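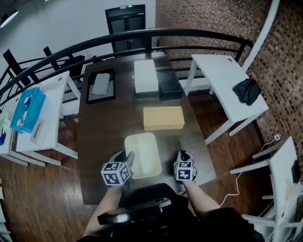 Trays and boxes set out on the long table, with white desks to either side.

How to sort a shared work table into trays and boxes

A long table that several people use fills up quickly. Things get put down at the end of a job and stay there, and after a few weeks you are working in whatever gap is left. The method below is the one we use at Barnwood for the big brown table by the railing. It takes one person a morning the first time, and a few minutes at the end of the day after that.

What you need

A shallow tray, see-through if you have one
A second tray in a dark colour, for papers and flat things
Two or three boxes of different colours
A box with a handle slot, for things that live under a desk
A damp cloth and a dry one
Sticky labels and a pen

Before you start

Measure the boxes you already own before buying more. Our shallow trays are 6 cm deep, and anything deeper tends to hide what is at the bottom. Check the gap under your side desks too. Ours takes a box up to 21 cm high.

Step 1. Clear one end

Start at the end where you sit or stand to work. Move everything to a side desk and wipe the surface with the damp cloth, then the dry one. Do only this end for now. If you clear the whole table at once you will run out of places to put things.

Step 2. Place the shallow tray

Put the shallow tray within easy reach of your chair. It is for small items in use today and nothing else. Leave enough room on both sides of it to rest your forearms.

Step 3. Set the boxes by how often you open them

A box you open every day goes next, in the middle of the table. Boxes you open once a week go towards the far end, side by side. Turn any long box so that it lies across the table, and you can get at its contents without leaning over it.

Step 4. Give flat things their own tray

Folders, thin cases and loose sheets slide under boxes and get forgotten. Keep them in the dark tray at the far end. When it is full, go through it before adding more.

Step 5. Use the side desks

One open box on a side desk is enough for spares. Pick a bright colour so people can find it when told "it's in the blue one". The box with the handle slot goes underneath. Cloths and jackets tend to gather on the desks, so look there as well when you tidy.

Step 6. Label and leave it alone

Label the short side of each box. We tried labels on the lids, and they were lost as soon as the lids were swapped. Use the layout for 9 working days before changing anything. The box that annoyed you on day two may be fine by then.

Keeping it going

At the end of the day, empty the shallow tray back into the boxes. On Tuesday, check the side desks and wipe down the whole table.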